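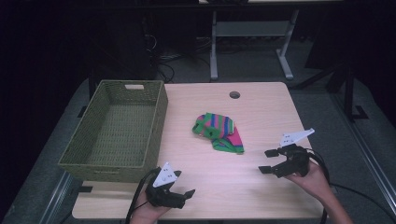
A striped sock, a basket and two hand-held grippers on a work table.

What Does It Cost to Teach a Robot to Pick Up Socks?

Picking up a sock is easy for you. A robot has to learn it, and one way it can learn is from people. A person holds a gripper in each hand and does the job with those instead of fingers. The grippers have jaws that open and close like a robot's. A computer saves the moves, and the robot's program studies them later.

Before any of that can happen, somebody has to buy the equipment. At the Fletcombe workshop, that job belongs to Rhea Dumlao. She makes a list called a budget. A budget says what you need, what each thing costs and how much money you have.

In March, Rhea had $2,261 to spend. Her list started like this:

Two hand-held grippers: $837
A used computer to save the moves: $488
Socks, baskets and other things to practice with: $50

Add those up and you get $1,375. Take that away from $2,261 and $886 is left.

Rhea did not spend the rest right away. Grippers get used all day, and small parts wear out. Finger pads get smooth and start to slip — then new ones have to be ordered. Cables can break inside where you can't see it. She put part of the money aside for spare parts and part for a second table.

Planning is also about time. Nestor Dimaculangan, who works with Rhea, writes down how long each order takes to arrive. If the pads take three weeks, he orders them before the old ones are worn out.

The robot itself is not on this list. Robots cost much more, so the workshop is saving for one. The people can start practicing and saving moves now.

Try it yourself

Pick a job at home, such as feeding a pet. Write down everything you need for one month and what each thing costs. Add it up. Then decide how much extra to keep — just in case something runs out or breaks.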